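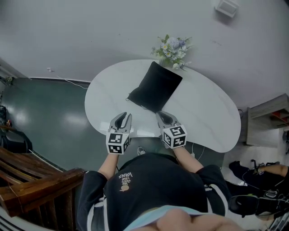
Square cushions and short tables: Halina Duda on furnishing small waiting rooms

Halina Duda has fitted out waiting rooms for 14 years, first for a dental group and since then on her own under the name Judum. Most of her rooms are small. The one we met in has a white kidney-shaped table, a slatted wooden bench, a gray shelving unit and a glossy dark teal-green floor. She had asked to talk about cushions, a subject she thinks gets two lines at the end of a specification when it should get a page.

"People order the table, the bench and the shelves, and then somebody goes out with a card and buys whatever cushions are on the rack," she said. "Six months later the covers have twisted, the corners have gone flat, and the client calls me about the bench."

Her own specification runs to a page and a half. It starts with the insert. Duda orders it larger than the cover by a fixed margin on each side, and she has the supplier state the fill weight on the invoice. For a square cushion on a hard seat she wants a soft face and enough fill to push into the corners. Rounded corners are easier to keep full than sharp ones.

"A sharp corner on a square cover is always empty. You can stuff it by hand and it will look right for a week. If the pattern has a radius on it, the insert can reach the seam."

She checks each cushion flat on a table before it goes on a seat. The cushion is laid down with no pressure on it and each edge is pressed toward the middle, then released. An edge that stays in goes back to the supplier. She also looks at where the tag has been sewn. Her preference is a small tag at one corner, always the same corner, so that whoever sets the room in the morning has a reference.

"Tag down and to the back. It is one instruction and it takes care of orientation. Without it the same face takes all the wear."

On color, Duda is brief. She uses black on warm brown wood and nothing patterned in rooms of this size. Black shows lint, and she writes a lint roller into the cleaning list. It does not show the gray transfer that comes off jackets and bags, which was the main complaint at the dental group. She stopped using cream covers after her first year there.

Cleaning was the part of the conversation she had prepared for. The covers in her current rooms come off and go in at a cool setting, with the zipper closed, 49 minutes on the program her laundry uses. They are dried flat. The inserts are aired and are not washed unless something has been spilled through the cover. She keeps spare covers for each room, and the laundry returns them in bags marked with the room name.

Kristóf Orbán, whose workshop sews the covers, joined us for part of the afternoon. He disagreed with her on the zipper. Duda wants it along the bottom edge, and he would rather set it a little way up the back panel.

"On the edge it takes the load every time somebody sits against it," Orbán said. "In the panel, the seam takes the load and the zipper does nothing. It costs me one more cut."

"It costs me one more cut, you mean," Duda said. "It's on my invoice."

They have settled on the edge for loose cushions and the panel for anything fixed to a backrest. Orbán's last batch for her was 126 covers, and he said the returned ones had all come back for the same fault, a skipped stitch at the start of the zipper run. He now has that section sewn twice.

We moved on to tables. The kidney shape is one Duda resisted for some time. Her objection was practical: the outline cannot be pushed against a wall without leaving a gap, and two of them do not make a larger table. She changed her mind after measuring how people walked through a narrow room.

"A rectangular table has corners, and the corners sit exactly where knees and strollers go. With the curve you get some of that floor back. You can pull a seat into the inside of the curve too, and the person sitting there can reach most of the top."

White tops are her default. She accepts that they mark, and she supplies a sponge and a mild cleaner with every one. Table height is the dimension she argues about most. She sets it from the bench, with the cushion in place and compressed, and never from a catalog drawing. The catalog from Mandinby, one of the suppliers she uses, gives a table height of 70 centimeters for seated work, and she treats that as an upper limit for a room where people mostly read or fill out a form.

Flowers are the one decorative item she permits on a table. They are artificial, kept low, and placed at the far edge so the working side stays clear. White daisies with something pale blue or lavender and some green are her usual mix. She dusts them with a soft paintbrush and replaces them each June.

"Real ones mean water on the table. I had a vase go over on a stack of intake forms once. That was the end of it."

Her notes on walls and wiring are shorter. Cable on a light wall should be white and thin, run low, and held with clips in the same color. She asks for a clip at every change of direction. The baseboard gets wiped whenever the floor is mopped, as a glossy dark floor makes any line of dust along white trim easy to see.

Orbán asked whether she would ever go back to carpet. Duda said she had priced it for a room at Skalledora last year and taken it out again at the second draft. The floor there is now the same glossy finish in gray, with felt pads under the bench. The pads are checked when the covers are changed.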